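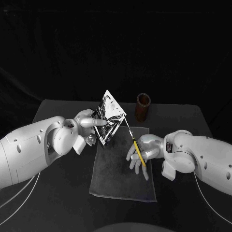 Packet in left hand, yellow stick in right, towel folded on the table. Both wrist openings in view.

June, started 7:40. Trolwood cell, wrist check on both arms before anybody runs the packet task again.

Christos Xenos says the drift in the right hand is a calibration matter and wants to redo the zero offsets. I doubt it. We redid them twice last month and both times it looked fine until the afternoon. Offsets that go bad by lunch are not offsets. My money is on the connector inside the wrist opening, or the way the bundle gets pulled when the forearm rolls past 61 degrees.

Done so far:
Powered down, left arm first. Reseated the wrist connector on the left for comparison. Clicked home, no play.
Right arm: connector went in a hair further than it had been sitting. Could be the whole story. Could be nothing.
Ran the roll back and forth with no load. No fault in the log, but there wasn't one yesterday either, so that proves little.
White cables on the table are still lying loose on both sides. Want clips on them before someone drags a sleeve across.

The Zervas sheet says to inspect the wrist at up to 2,000 cycles. Under what load? It doesn't say. Holding a small packet up with the index finger out is a different life from closing on a block. I'm ignoring the number and checking when the log looks odd.

Viltemero sent the new grip settings. Loaded them on the left hand only. Christos wanted both – I want one thing changed at a time or we'll never know which fix did it.

Towel stays. Bare table gave us skidding whenever something got dropped, and the Tunard mat curled worse than the towel does.

To do: clips for the cables. Mark the right connector with paint pen so we can see if it backs out. Leave the offsets ALONE until the mark has been checked after a full afternoon. Ask Christos where the spare bundle went.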